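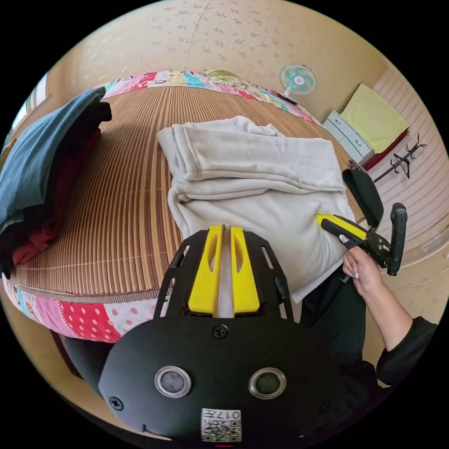 *Gray fleece blanket, folded, on a reed mat and patchwork quilt.*

**FOR RELEASE, November 3, 2022**

**Jallness opens blanket and bedding drive in Merkdale**

MERKDALE. Winter bedding wanted. Jallness, the household linen exchange, is taking in blankets, quilts and bed mats from today through the end of December. Goal is 250 pieces. Drop-off at the Lukumay building, side door, until 7 in the evening.

Fleece, wool, cotton all fine. Clean please, and folded flat. Folded clothing also accepted, seperate bag. No pillows this year, no foam.

"Fold it in thick layers, corners in, and it stacks," said Gladys Kioko, who runs the sorting room. "We can get four to a shelf if people do that." 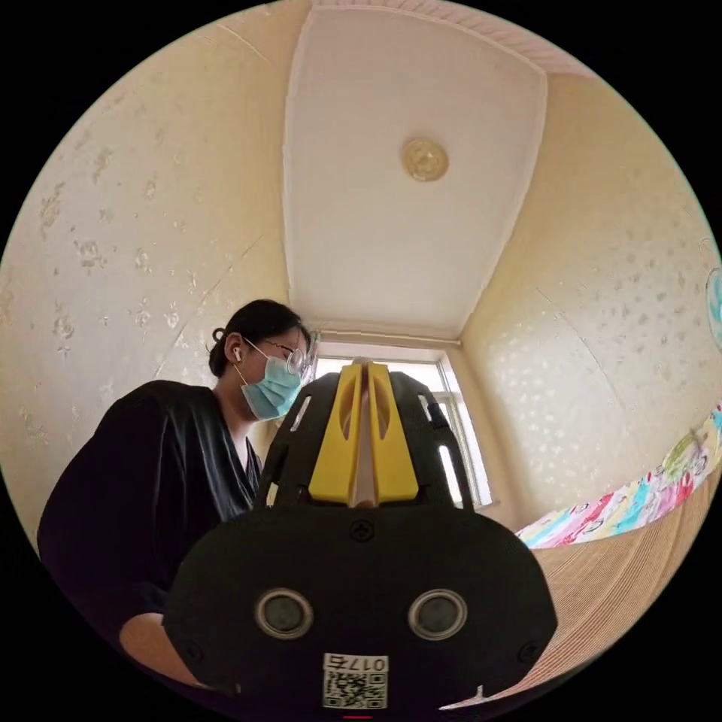
*Glasses and a pale blue face mask, by the window.*

Bedding goes out to homes in Merkdale and Stutelell, two blankets per household to start. More if stock allows. Requests open now, same adress, ask for Idrisa Mosoti.

Pickup for larger loads can be arranged, call ahead.

Press contact: Idrisa Mosoti, Jallness, Lukumay building, Merkdale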